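Endpoint clean-up project: progress report to the Oltness digital fund
Prepared by Leokadia Żak, 28th June

Work since the April report

The scan of office and workshop computers is finished. We checked 598 machines across the Oltness and Flurumau sites and found unwanted software on 53 of them. Most of it was browser add-ons that change the search page and show adverts. On 3 machines we found a hidden program using the processor to mine for cryptocurrency. Those were taken off the network the same day, wiped and set up again from a clean copy.

Konrad Pawłowska traced the mining program to a free PDF converter. It had been installed under accounts that still had administrator rights. Those rights have now been removed at Oltness. Flurumau is behind, as two of its older stock programs will not start without them. Roman Makowska is testing a fix with the supplier.

The new monitoring tool, Endeck, is running on all the office computers. It reports any process that keeps the processor busy for long periods. It gave a lot of false alarms in the first fortnight, mainly from video calls and overnight backups, and the rules have been changed twice. Alerts are now at a level the help desk can deal with.

Spending

Licences came in as quoted. Staff time is over budget because of the rebuilds, and we have moved money from the travel line to cover it. We are not asking for more.
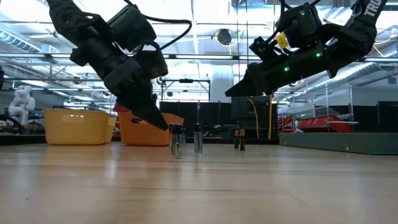 Still to do

Staff training has slipped. Hjørdis Kristiansen has written the short course on safe downloads and it has been tried with the accounts team, who asked for more on fake update messages. The revised version goes to everyone else next month.

We also need a decision on the Mangubat file server, which no longer gets security updates. Cyprian Szczepańska has priced a replacement and a move to hosted storage, and both quotes are attached. We would like an answer before the next payment is released so that the work can be booked in.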